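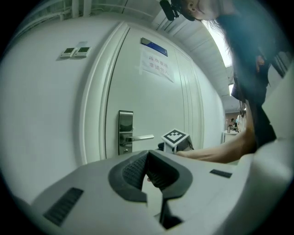
Finalmente fui ver o apartamento da rua Godoy, aquele que o Sebastián Lucero me anda a impingir desde o verão. Cheguei às quatro e tal, meia encharcada, e ele já lá estava à minha espera, todo sorridente, com a pasta debaixo do braço (nunca vi um mediador com tanta papelada). Gostei logo da luz da sala, e olha que em novembro não é fácil uma casa mostrar-se bem! Gostei também de coisas parvas, que são sempre as que me ficam: as portas brancas com uns frisos verticais, o aro largo à volta, o puxador de alavanca prateado. Na casa onde estou agora os puxadores são daqueles redondos que escorregam quando venho carregada de compras, por isso fiquei ali feita tonta a pensar nisso enquanto ele me falava do condomínio.

O condomínio são 115 por mês, com elevador e limpeza das escadas. Não é barato, mas a Javiera paga mais do que isso no prédio dela e passa a vida a queixar-se do elevador avariado. O que me assusta é o resto. O dono, um senhor Hipólito Farías que vive fora e só aparece por telefone, não quer baixar nem um cêntimo. O Sebastián diz que talvez se consiga tirar 3.000 ao preço se eu avançar com o sinal ainda este mês. Talvez! Já ouvi tantos «talvez» deste homem que podia forrar a parede da cozinha com eles.

A cozinha, já agora, é pequena. Cabe uma mesa para dois se ninguém quiser abrir o forno. O quarto das traseiras dá para um pátio com roupa estendida e um limoeiro, e foi aí que comecei a fazer planos – a secretária debaixo da janela, a estante do meu avô na parede do fundo, a máquina de costura num canto qualquer. Depois lembrei-me de que ainda nem fui ao banco e passou-me um bocadinho.

Telefonei à Javiera Cisternas mal entrei no autocarro. Ela acha que devo esperar pela primavera, que os preços do bairro subiram demasiado depressa e que vão ter de acalmar. O Octavio, que estava ao lado dela e se meteu na conversa, acha exatamente o contrário, que na primavera aparece toda a gente a comprar e fico a chuchar no dedo. Ficaram os dois a discutir e eu a ouvir, com o telefone encostado à orelha, até passar a minha paragem. Tive de voltar a pé, à chuva, claro.

Fiz contas depois do jantar, no verso de um envelope. Se der o sinal, fico com 2.000 de lado para a mudança e para as surpresas, e numa casa com aquela idade há de certeza surpresas. A casa de banho tem uma mancha no teto por cima do lavatório e o Sebastián disse que era «coisa antiga» num tom demasiado leve para o meu gosto. Tenho de perguntar ao vizinho de cima. E pedir as atas do condomínio, que o Octavio disse para não me esquecer, e ver a certidão, e levar lá a minha mãe, que vai embirrar com a cozinha.

Já é quase meia-noite e ainda estou a decidir onde ponho a estante. Amanhã ligo para o banco logo de manhã, antes de perder a coragem.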